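Rania Badawi
December 28, 2025

Spent the afternoon recording demos for the tabletop set. Short thread on what I'm learning, mostly for Kenza Benmoussa, who starts on the leader arm next week.

1/ The task is "pick up the remote and put it down to the right of the clock." I drive the arm by hand from the leader, the follower copies me, and every joint position gets logged along with the wrist video. We have 460 episodes so far. 37 of those are mine from today.

2/ The remote is harder than the pens. It's long and flat, and if you grab it near one end the other end drops and drags. I go for the middle now, with a finger on each side, and wait a beat before closing.

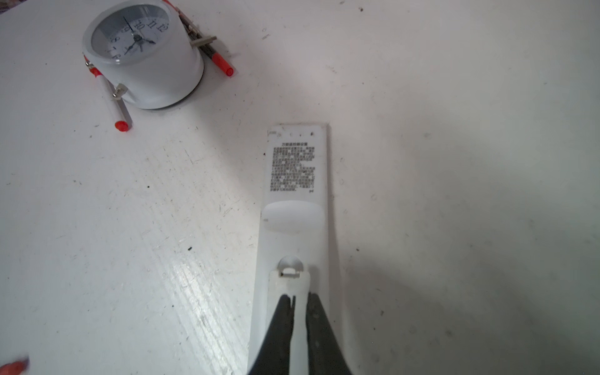
Wrist view, fingers over the battery cover, clock and pens behind.

3/ We do face-down episodes as well as face-up ones. Face down you get the label and the battery lid and no buttons. The first policy we trained at Rimari had only seen buttons, and it would hover over a flipped remote and never commit.

4/ Things I throw out: any episode where I bump the clock, any episode where I stop to think for too long. The policy learns the pauses too. I cut 11 today for that – mostly from the first half hour, before my hands warmed up.

5/ Keep your eyes on the wrist view while you drive. I used to look straight at the table and my demos were smoother, but I was using information the policy doesn't get. Once the fingers cover part of the remote, you should be dealing with that the same way it has to.

6/ Move the clutter between episodes. Pens on the other side, clock turned, remote at a new angle. It's boring and it's the part everyone skips. The Grollthorpe batch had the same layout in 36 episodes in a row and we ended up dropping all of them.

7/ Someone asked about grip force. We don't log it on this arm, only the finger opening. Good enough for a remote. Probably not for anything soft.

8/ Training run goes on tonight. Will post the success rate when I have it, good or bad.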